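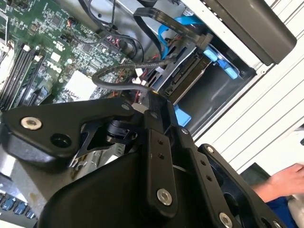

Spyros Chatzigeorgiou asks whether the side panel can stay off while the computer is running, so that he can check that the drive is spinning. It should not. With the panel off, the air does not follow its normal path over the board, and fingers and sleeves can reach the fans. Finish the work in this section, close the case, and check the drive from the start-up screen.

Section 4. Replacing the hard drive in a desktop tower

This section covers the Hallitz refurbishing kit and standard desktop towers with an internal drive cage. The steps apply to 3.5-inch SATA drives. For smaller drives, fit the Zarnholm adapter tray first (Section 5) and then come back to step 8.

Before you start

Back up any files you want to keep. Removing a drive does not erase it, but a drive that is dropped or bumped may not be readable afterward.

You will need:
Phillips screwdriver, medium
Replacement drive
SATA data cable, if the old one has a cracked plug or a loose clip
Small dish for screws
Anti-static wrist strap

CAUTION: Never open the power supply. There are no parts inside it that you can service, and it can hold a charge long after the cord is pulled.

Opening the case

1. Shut down the computer from the operating system. Do not use sleep mode.

2. Unplug the power cord from the back of the tower, then unplug the monitor, keyboard, mouse, and network cable.

3. Press the power button and hold it for 15 seconds.

4. Lay the tower on its side on a flat, firm surface, with the removable panel facing up. Carpet is not suitable.

5. Release the panel. Some cases have a latch at the top or rear, and others have two thumbscrews. Slide the panel toward the back and lift.

6. Clip the wrist strap to bare metal on the chassis. Painted metal will not work.

Removing the old drive

7. Find the drive cage and follow the data cable from the drive back to the motherboard. Cable colors vary, even inside one machine. Blue and black are both common, and the color tells you nothing about speed. Write down the label of the port on the board, such as SATA0 or SATA1.

8. Unplug the data cable from the drive. If the plug has a metal clip, squeeze it while you pull. Hold the plug and not the cable.

9. Unplug the power connector. It is wider than the data plug and usually has no clip. Rock it gently from end to end if it is stiff.

10. Release the drive. In a cage with side tabs, squeeze both tabs and slide the drive out. In a cage with screws, support the drive with one hand while you take out the last screw.

NOTE: Leave the memory modules and their latches alone. If you bump a latch open, press the module straight down until the latch snaps back.

Fitting the new drive

11. Hold the new drive by its edges. Slide it into the cage with the connectors facing the same way as on the old one.

12. Fasten it with the old screws. Stop when they are snug. Long screws from another case can damage the drive.

13. Connect the power plug and then the data plug. Both are L-shaped and fit only one way.

14. Connect the other end of the data cable to the port you wrote down in step 7.

15. Tuck the cables away from every fan. Do not crease flat cables, and do not pull small wire bundles tight across the board.

CAUTION: Count your screws before closing the case. A screw left on the motherboard can short it out.

Closing up and testing

16. Remove the wrist strap, refit the panel, and stand the tower upright.

17. Reconnect all the cables, power cord last, and turn on the computer.

18. Open the setup menu. On many Dell machines the key is F2. Check that the new drive is listed.

If the drive is not listed, shut down, unplug the cord, and repeat steps 3 to 6. Push both plugs in firmly at each end. If that makes no difference, try another data cable and then another port.

If the fans run but the screen stays blank, check the memory modules first.

Replacement cables and screw packs can be ordered from the Hallitz parts desk in Trodville. Ask for parts sheet 70.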